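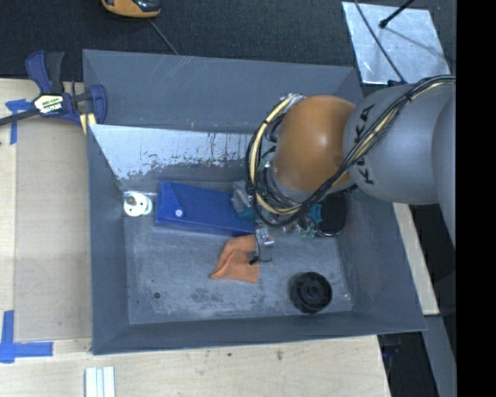 Arm over the grey bin, blue pouch and orange cloth at the bottom.

Tags: Picking / Software / Lab Notes
14 shares | 3 comments

Bin picking: the July build, what's in it, what isn't

Quick one this month, we're mid-release and I'm typing between test runs. Sorry in advance for the fragments.

Main news. The new Revthorpe planner is merged and running on the Dernness cell. It's the default for bin work as of Tuesday. If you pulled before that, pull again, there was a bad default in the approach angle and it will try to come in flat along the wall. Takeshi Kaneko found it. Loudly.

What changed. The old planner picked a grasp first and then went looking for a path to it. Fine on a table. In a bin with sloping walls it spends half its life choosing grasps it can't reach, failing, choosing the one next door, failing again. The new one scores grasp and approach together. Each candidate gets a cheap collision check against the walls before anything expensive happens, and the bad ones get dropped early. Planning time on our recorded bins went from 17 seconds to 6. That's the worst case in the set, not the average. Average moved a lot less and I'd rather you heard that from me.

The cables. Long-running sore point. The arm model in the planner used to be bare links, no hoses, no cable bundle, so it would happily plan wrist rotations the real thing shouldn't be doing. The loop up around the wrist is now in the collision model as a chain of fat capsules. Crude, but it errs on the big side. Takeshi wanted to simulate the bundle properly and we talked him out of it until spring. You'll notice the wrist unwinding itself between picks now, that's deliberate. It costs a little time. There's a flag, wrist_unwind, leave it on please.

Perception. Joo got a new segmentation model and it's better at cloth. Much better. A crumpled cloth used to come back as three or four objects depending on where the folds fell, and the picker would go for a fold edge as if it was its own little item. Now folds mostly merge. The bright orange one in the photo is the easy kind, colour does a lot of the work. Grey on grey is still hard, and translucent stuff is still the worst. Depth comes back full of holes and the mask gets patched with whatever is behind it. If you have a bin of clear packaging, don't expect miracles from this build.

Dark round things are the other one. Black object, shiny rim, sitting against a wall: Joo tends to lose the edge and glue it to the wall. Then the planner treats it as bin and won't touch it. We added a background check that compares against a scan of the empty bin and anything standing proud of the surface gets a second look. Helps when the scan is fresh. Doesn't help at all if somebody bumps the bin after scanning, so check your clamps and check your tape marks before you blame the software. I have now written that in three diffrent places.

Scuffs. Worn patches on the floor and the shiny bit under the back wall both throw false positives. The arm goes down to pick up a scratch. There's a minimum height filter for this now, set per bin in the cell config. Too high and you lose thin items, too low and you're picking scratches again. Ours took a couple of afternoons to settle. Don't copy our value, your bin isn't our bin.

Numbers, because someone will ask. Over 30 hours of logged running on the Dernness cell since the merge. Pick success on mixed soft and hard items is at 89 percent, first attempt, no retries counted. Most of the misses are cloth coming up with something else underneath it. The gripper closes, the pressure looks right, the planner is pleased with itself, and there's a passenger. We have no good answer for that one yet. Weighing after the lift is the obvious idea and Gonarard have asked for it more than once, but it needs a settle time and everybody hates settle times.

Tooling. The replay viewer finally does side by side. Load two runs of the same bin, scrub them together, see the ranked grasps for each one and why the losers lost. This has been the most useful thing I've used all year and it was a side job. Reject reasons are in plain words now too, so "wall clearance" and "cable" instead of code numbers. Logs from before this build will open but the reject column will be blank.

Known problems, short version:

- Replan after a dropped object sometimes uses the old cloud. Restart the perception node if the arm goes for something that isn't there anymore.
- Anything half hidden under the arm gets a stale mask until the arm backs off. Working on it.
- The config editor eats comments. Keep a copy.
- On the older controller the speed override resets to full after an e-stop. Check it every time. This one is serious and the fix goes out on its own as soon as it's tested, you won't have to wait for the next build.

Coming next. Pushing. As in, nudging an item off the wall to get a finger behind it, before trying to grasp. Takeshi has it going in simulation and it looks great in simulation, where everything is a box and friction behaves itself. First tries on the real bin are booked for after the controller fix. Not promising a month.

Also if you're on the Gonarard side and sending us recorded bins, thank you, keep them coming, but please include the calibration file. Without it we can look at the pictures and that's all. Ugly bins are the useful ones. We have plenty of tidy rows of boxes, what we're short on is soft, dark, floppy and tangled, the stuff you'd normaly sort by hand.

Install notes are in the usual place. Questions to the list, I'll get to them after lunch.

Recent items
- Revthorpe config files: moving to the new layout
- Joo and the problem with shiny trays
- Hand-eye calibration, a checklist for tired people
- Dernness cell: new lights, new shadows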